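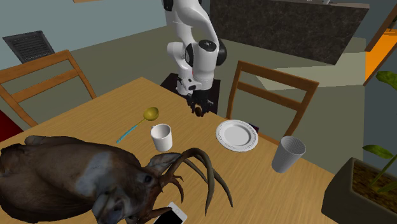 2020-01-12

Egg custard, steamed and baked, batch notes. Carried on from the August sheets, which stop at the point where the skin problem had not been solved. Maysoun has the old sheets if anyone needs the sugar series.

Aim today: settle the milk to egg ratio for the steamed bowls, and find out whether the pitting on the surface comes from the steam or from the mix. The pudding on the Derano menu is still the old recipe until this is finished.

Base mix, as before: whole milk, whole egg, white sugar, pinch of salt. Milk warmed to 50 C with the sugar, cooled to 35, eggs beaten with a fork and added, whole lot through the fine sieve twice. No vanilla in the test bowls. It hides the egg smell and we need to be able to judge that.

Made up 2000 g in one go so that all the bowls come from the same mix. Eggs were the Edet ones, medium, delivered the day before. Yolks paler than the last tray. I don't think it matters for setting but the finished colour is noticeably weaker, closer to cream than yellow. Hala thinks customers will read that as less egg. Possibly. Left as it is.

Ratio. Started at 2.2 parts milk to 1 of egg by weight. Set firm, clean edge when spooned, slightly rubbery when cold. Thinned a portion of the mix to 2.5 with plain sweetened milk: softer, holds a spoon mark, no liquid at the bottom after an hour. At 2.8 the centre did not set in the same time and when given longer the outside went grainy before the middle caught up. 2.5 it is, unless the bowls change.

Steaming. Lid slope matters more than I had written down in August. With the flat lid, condensation falls straight on to the bowls and leaves the pits. Tried three covers:

Bare bowl, flat lid: pitted all over, water pooled on top.
Bare bowl, cloth under lid: a few pits near the rim, surface dull.
Bowl covered with a small plate, flat lid: smooth, shiny, but four minutes slower.

So the pitting is drip. It is a separate fault from the honeycomb holes inside, which I had been putting in the same column. The honeycomb appears when the steam is too hard, whatever the cover. Two columns from now on.

Times with the plate cover, 150 g bowls, steamer held just under a full boil: 12 minutes gave a loose centre, 14 set with a slight wobble, 16 set stiff. Take out at 14 and leave covered for five. The Skilstead steamer recovers slowly after the lid comes up, so checking at 10 and again at 12 pushes everything back by nearly two minutes. First check at 13 in future.

Bubbles. Most of the surface bubbles go if the mix stands for 20 minutes after sieving and is then skimmed with a bit of kitchen paper. The second sieving removes almost none of them and puts a few back. Keep it anyway for the stringy bits of white.

Baked version, in the small pastry cases. Same mix at 2.5 did not work: base wet, filling sank below the rim as it cooled. Went back to 2.2 and swapped 470 g of the milk for evaporated milk in the second lot. Much better. Filling stayed level, browned in spots, tasted a little of caramel. Pastry was the frozen short dough from Jovura, rolled to 3 mm. It shrank on one side in nearly every case. Either it wasn't rested long enough after lining or my thumbs are uneven. Maysoun to line the next lot so we can compare.

Oven: 200 C for 10 minutes at the bottom, then down to 160 for 12. Door left ajar with a spoon for the last 3. Without the spoon they dome up and then wrinkle. The thermometer on the top shelf read 19 degrees over the dial, so treat every baked figure on this page as a dial figure and do not copy it on to the recipe card yet.

Tasting, Hala and me, bowls warm and then after three hours in the fridge.

Warm 2.5: good. Slippery, milky, sweet enough. Hala wanted a bit more salt.
Cold 2.5: egg smell stronger. Sweetness drops off. Texture fine.
Warm 2.2: like breakfast.
Cold 2.2: cuts well, no pleasure in it.
Tart with evaporated milk: both of us finished one. Best when just warm.

Ginger. Hala brought juice pressed from old ginger and we put a teaspoon in each of the last two bowls before steaming. One did not set properly and the other set with a layer of thin liquid on top. I had expected it to be all right at that quantity. Suspect the juice went in before the milk had cooled. Repeat with the juice boiled first, and one bowl with it spooned over at the end.

Costs, rough. No change in milk. Evaporated adds a few pence a tart. The Jovura dough is the expensive part, and if the shrinkage carries on we should price making our own. Maysoun's estimate for the year was about 4000 tarts, which seems high to me for a counter that size.

To do next:
Rerun 2.5 with sugar up by a tenth, for serving cold.
Find small plates that fit the bowls without sliding. Saucers are too wide for the lower tier.
Second thermometer in the oven.
Line pastry, rest one hour in fridge, then one hour against overnight.
Ginger, as above.
Ask Edet whether the paler yolks are seasonal or a change of feed.

Remaining mix, a bit over a jugful, covered and dated in the lower fridge. Use for the sugar test or throw out by tomorrow evening.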